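Does covering a table in carpet really stop things sliding about?

Posted in Home & Storage > Tables and worktops
3 replies

Miłosz Zawadzka
Muroncombe

We have an old folding table in the back room where the shopping gets dumped and sorted before it goes in the cupboards. The top is smooth and very slippery, and anything in a pouch or a shiny packet goes straight over the side if you so much as lean on it. My sister-in-law swears by sticking a piece of short carpet over the whole top. She says she did hers years ago and would never go back.

I am not convinced. Carpet is for floors. My worries are crumbs, spills, smell, and whether tins and jars will stand up properly on it. I also don't believe it can be kept clean enough for food, even food that's still in its wrapper. The local shop in Sotilville wants 458 for a made-to-measure felt cover, which I'm not paying, so it's either the carpet or put up with it.

Has anyone lived with one of these for longer than a week? I've read plenty from people who had just finished gluing theirs down and were very pleased with themselves.

Heidrun Gisler
Member

Carpet is lovely, do it!! So much quieter when you put things down. We went for brown and it hides everything.

Lorenz Kälin
Regular contributor

"Hides everything" is exactly what would put me off. I want to see the spill.

I had carpet on a worktable for three years and I'll give you the dull version. It does stop packets sliding. That part is true, and if it's your only problem then you'll be happy. Wide, flat things sit well. Tall, narrow bottles depend entirely on the pile. Anything longer than a few millimetres and they lean, so take a bottle to the shop and stand it on the roll before you hand over any money. They'll look at you oddly. Do it anyway.

Cleaning is worse than people claim. A hand brush gets the crumbs off the surface and leaves the flour in. Milk was what finished mine. I tried two sprays and a hired machine, and on warm days I could still smell it. If I did it again I'd use double-sided tape round the edges and no glue at all, so that the piece could come up and go outside. Whoever told you to use Moser adhesive over the full top has never had to scrape it off again.

I'd cut it a bit generous, too, and trim after a day or so. Mine was cut dead to size and ended up with a bare strip at one end.

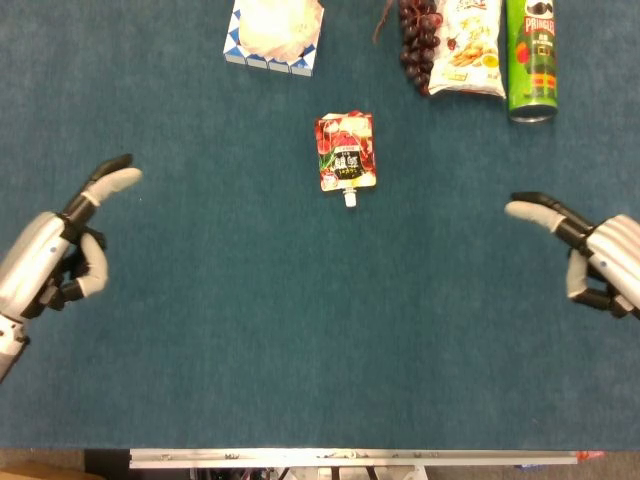 Heidrun Imhof – Muroncombe – replied Tuesday
14 posts

Short pile in a plain colour is the only sort I'd consider, and I say that as someone who thinks most of these table-covering ideas are nonsense. The blue-green one I've shown is about right for what Miłosz wants. The colour is a little mottled, but a red and white cherry jelly pouch still stands out on it, and a pouch like that can lie flat with the snacks and groceries further up. On a busy pattern I'd be hunting for it.

I don't agree with Lorenz about the bottles. If the board underneath is level and the pile is really short, I've not had one lean. His carpet was probably too thick, or the table was folding in the middle, as they do.

I do agree about the milk. Keep anything open off it. I unpack dry goods and sealed things there and the rest goes on the draining board. Jelly pouches are a grey area in my opinion. The caps are never as tight as you think, and cherry will stain, so check them before you leave them lying about.

As for smell, vacuum with the small nozzle every week and ignore the bicarbonate advice. I left some on overnight and spent the morning getting white powder out of the pile – no difference that I could detect. The Plokatero freshening powder was the same thing in a nicer tub.

Before you buy anything, ask for an offcut. Cover half the table, tape it down and use it for a month. If you keep putting the shopping on the bare half, you have your answer and it's cost you next to nothing.

Marked as helpful by Miłosz Zawadzka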